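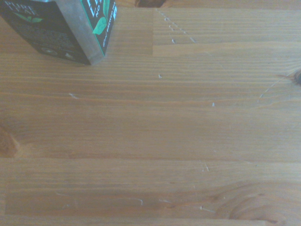

Progress report to the Vlachou fund: Tindus, second milestone

Work done since the last report

The Grekholm chapter can now be played from start to finish. It has three boss fights, two of them optional. The marsh boss, Tustiter, was rebuilt after testers kept getting stuck in its second phase. Its health has gone down from 3000 to 1480 and the sweep attack now has a longer wind-up. The poison cloud is unchanged.

Save files from the first milestone build do not load in this one. We have told the testers and put a note on the download page.

Testing

The May test build was sent to 100 players. They filed 722 reports, many of them repeats of the same fault with the ladder in the bell tower. That is fixed. Camera trouble in narrow corridors is still open - it is worst when the player locks on to an enemy near a wall.

Spending

Spending is within the agreed budget. Sound work came in slightly under, and we would like to move the difference to translation. Please let us know if this needs a separate form.

Next period

Finish the map screen and controller settings.
Record the remaining voice lines for Grekholm.
Start on the harbour chapter, enemy placement first.

The harbour chapter is two weeks behind plan. We do not expect to need an extension, but will confirm once the camera work is done.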